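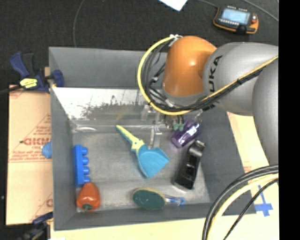
The arm over a gray bin of mixed items, with the pendant on the floor behind.

Multach picking software, reviewed after five months on a returns line
By Do-yoon Seok
3 August 2026

Our returns room handles household goods and toys. Things come back without boxes, they go into big gray bins, and somebody has to take each one out, look it up and decide where it goes. Since March a robot arm running Multach has been doing the taking out at one of our stations. I supervise the room on the day shift. I didn't choose the software and I don't have to defend it.

What you get

Multach is software only. It goes on an arm you already have or buy separately, and it decides what to pick and where to hold it. The license is per station. Setup took 8 working days with one of their technicians here for all of them. The quote had said five. The extra time went on the bin position. The software wants the bin in exactly the same spot every time, and ours got bumped whenever we swapped one out. We ended up with bar clamps on the side of the bin and tape on the surface beside it. If you are buying this, have the clamps ready before the technician arrives.

How well it picks

I kept a tally over two weeks in the second month. Out of 938 items, the arm needed a person for a little under a quarter. Solid things with a clear shape go well. Building blocks, bottles, toy vegetables and brushes with a decent handle are all fine most of the time. Clear plastic is bad. If there is a loose piece of packaging in the bin it will either ignore it or try for it again and again until the retry limit stops it. Flat things against a wall are also bad, because the fingers can't get down beside them. Toy dustpans depend on which way up they land.

It is slower than a person. Our best sorter empties a bin in less than half the time. The arm makes up some of that because it keeps going through breaks, but you should not buy it expecting a faster line. Our output from that station is close to what it was before.

What changed for the people

There were two people at that station. Now there is one, who also covers the station next to it. The second person moved to inspection, which had been short for a year. No hours were cut. I mention that because it was the first question everyone in the room asked, and management took three weeks to answer it in writing. Those were a bad three weeks and they could have been avoided.

The physical side is better. The bins are deep and the old job meant leaning over the wall all day. Shek, our scheduling system, used to limit a person to four hours at a stretch on that station because of the bending. That limit is gone and the rota is easier to fill.

The mental side is mixed. Watching an arm is dull, and then it stops and you have to deal with it right away. The person on the station has to know how to pause it, clear the fault on the pendant, take the item out and restart. We trained 22 people to do this and I would say half of them are comfortable with it. The others will call me over. One of our longest-serving sorters asked to be taken off the station in the first month. She said she missed handling the goods, and she was good at spotting damage by feel. We lost some of that. More damaged items got through to inspection until we added a second look there.

Training and support

Training material is a set of 29 short videos on Vimeo. The ones on faults are clear and I still send people to them. The ones on setup were made with an older version and the menus don't match. There is no printed guide. I wrote a one-page sheet for clearing a stopped pick and that gets used more than anything else.

Support answers within a day by email. Phone support costs extra and we did not take it. Twice I wished we had.

Compared with Urnport

We had a trial of Urnport before this. It was quicker to set up and its screens are easier to read. It stopped far more often with mixed bins, though, and every stop needed a login, so only two of us could clear one. With Multach anyone trained can do it. For a busy room that settled it.

Good: handles mixed solid items, any trained person can restart it, less bending.
Bad: clear plastic, setup time, outdated setup videos, no printed guide.

We have renewed for a year on the one station. A second station has been discussed. I have asked that the people who work there be told about it first.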